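The gripper test that never gets run

Every few months someone tells me the hand problem is nearly solved. It used to be suction cups, then it was fingers that curl like a glove, and this year it is a pair of padded jaws on a handle that a person carries around the kitchen, with a camera looking over the top. You do the chore, the camera records it, and later on a robot arm with the same jaws is supposed to do the chore without you. I have now spent 4 afternoons with one of these, alongside two others, and I'd like to slow the conversation down a bit.

The three we had on the bench were the Nedent, the Nollo and a set of fingers from Atanasov that bolts onto whatever you already own. Viorica Stan ran the sessions in Sarurmont and I mostly took notes and got in the way. We stuck to table clearing. Bowl onto tray, tray off the table, placemat rolled up and put aside. A seven-year-old does it while arguing about something else.

My first complaint is with the sales numbers. One of the brochures boasts of 1000 grasps without a drop. Fine. Grasps of what? I wrote and asked, and the answer was foam blocks and a plastic bottle, all presented upright in the same spot. I have never cleared a foam block from a dinner table. A shallow bowl with a wide rim is a nasty thing by comparison. If the jaws come down on either side of it they have to open wider than you would like, and if you go for the rim you are holding the whole weight by one edge and it wants to tip. People solve this with a thumb and never think about it.

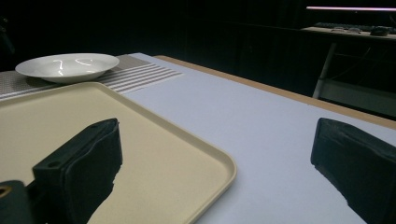 One padded finger over the tray, the other over the tabletop, bowl on its mat.

Padding is the fashion at the moment and I understand the appeal. Bare hard fingers click against crockery and skid off it. Wrap them in something soft and the grip gets more forgiving, and you can be a centimetre out and still come away with the bowl. But soft material wrinkles and bulges. It wears in one place before another. On our set the left and right fingers felt different by the second session, and Viorica was correcting for it with her wrist without noticing she was doing it. That correction goes into the recording. So does every other little cheat a human body makes, and I have not yet heard a convincing account of how the arm is meant to tell the cheat from the job.

Then there is the tray. A thin flat thing lying on a table is about the worst object you can offer to two fingers. You need to get under the lip, and padded fingers are fat. With the Nedent we ended up dragging the tray to the edge of the table and pinching it where it hung over, a sensible trick and the one most people would use. The Atanasov fingers are slimmer at the tip and could sometimes work under the rim where the tray lay, though they took a bite out of the placemat as often as not. The Nollo has the strongest motor of the lot and none of that strength helped, as the trouble is getting hold in the first place.

I'll be fair about the camera, which was better than I expected. Having the view fixed to the fingers means you see what they are doing up close, and the wide lens takes in most of the table. What bothers me is how much of that view the fingers fill. Once they close on something low and flat, the contact point is hidden behind the padding, at exactly the moment you'd want to see it. The makers know this. Their answer is usually more recordings. Mine would be a second camera off to one side, but that costs money and spoils the neat story about a tool anyone can pick up and use.

I don't think any of this is fraud, and I don't think the work is pointless. Viorica is far more hopeful than I am and she has handled more of these than I have. Her view is that the handheld approach is cheap enough that you can afford plenty of bad recordings. Mine is that cheap recordings of a dark room with one well-lit table will teach a machine a lot about well-lit tables. We had this argument most days — usually while one of us was picking a bowl up by hand to put it back.

What I would ask of the makers is modest. Publish the drops. Tell us what was being picked up, how it was lying, and who was holding the handle. Replace the padding halfway through and tell us whether the numbers moved. We plan to do our own version in November with all three grippers and the same dull crockery, and I will print whatever comes of it, including the bits that make me look grumpy for no reason.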